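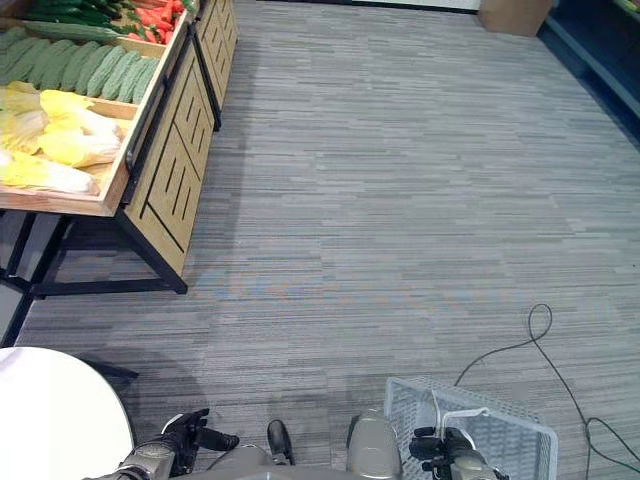
A wooden produce display stand and, at right, a clear basket with a thin white handle.

Staying the Course: How One District Is Keeping Its Older Pupils in School

When the school year opened in Wattimena, 958 pupils were enrolled across the district's upper secondary classes. By the following June, under the pattern of earlier years, a considerable number of those places would have been empty. Some pupils would have left for paid work, some to look after younger brothers and sisters, and others for reasons that were never recorded, as the schools had no settled procedure for asking.

The Polura Programme was established to address this last point first. Its founding paper, adopted by the district education office on 26th January, required every school to hold a conversation with any pupil who had missed ten days of lessons in a term, and to hold it at a time when a parent or guardian could attend. The requirement was modest, and several head teachers considered it too modest to be of use. It has since become the part of the programme on which most of the rest depends.

Izzati Chong, who directs the programme from an office in the town of Vudard, taught mathematics for many years before moving into administration. She is cautious about describing early leaving as a failure of ambition. "Most of the young people we speak to want the certificate," she says. "They can tell you what it is worth. What they cannot always do is reach the building by eight o'clock, five mornings a week, for three years."

Transport is a recurring difficulty. The secondary school at Plitilard serves a valley in which the last bus leaves before afternoon study sessions have ended. Pupils who stay for extra help in the sciences must find their own way home, and those who do not stay tend to fall behind in the second year, when the course becomes harder. The programme now pays for a later bus on two evenings, and 140 pupils hold passes for it. The school would like the service to run on four evenings – a request which remains under consideration.

Money presents a further obstacle. Tuition is free, but examination fees, shoes, notebooks and meals are not. A hardship grant was introduced in the programme's second year and is paid directly to families at the start of each term. In its first round 200 grants were awarded. Applications are made on a single sheet, which may be completed at the school office with the help of a member of staff, and a decision is given within a fortnight.

Teachers have been asked to change their practice as well. Under the previous arrangements, a pupil who failed the end-of-year examination in one subject repeated the whole year in all of them. Schools may now allow such pupils to move up with their classmates and sit the failed paper again in the autumn. The change was opposed by some senior staff, who feared a lowering of standards, and it will be reviewed when a full group of pupils has passed through.

Pupils who have already left are harder to reach. The programme keeps evening classes at Vudard for those aged between sixteen and twenty, with a timetable arranged to suit people in work. Attendance is uneven and falls sharply at harvest. Ms Chong accepts that the classes cannot replace a full school day. "We would prefer that they had never needed to come back," she says. "But the door has to be open, and they have to know which door it is."

The district office will decide next year whether the grant and the evening classes are to be paid for from its ordinary budget. Until then both are funded one term at a time.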